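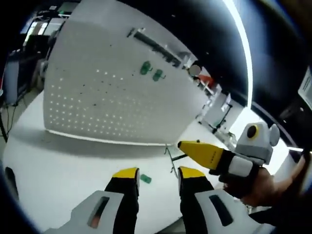 Veronika Haslinger writes that the hand grippers have saved her wrists and cost her the afternoon chat, and she isn't sure yet which she'll miss more. I'd wait before deciding. At Dumberg we were told the same tools would take the dull part off us. What they took was the small talk, and the dull part moved to the end of the shift, when somebody has to put right what got put in crooked.

A few things that help if your shop is going the same way:

Keep pegboard parts in one color per job. Small green pieces on a white board are easy to find at 4 p.m. Gray ones aren't.

Wipe the gripper tips every 2 hours. The sales sheet says once a shift. Try that with dusty parts and see.

Ask who does the sorting afterwards, and get it in writing. Ea Bisgaard did, and it got her 8 paid minutes a day. The rest of us got a poster.

Don't hand over the old pliers. Ours went in a bin in December and we were buying new ones by spring.

Swap hands or swap jobs when your thumb gets sore. A light tool is still a tool you hold all day, whatever they tell you about the arm that's supposed to take over later. I've been hearing about that arm for 2 years.

Dumberg Shop Tips | Contact: Inger Lund, ext. 2706 | Back to top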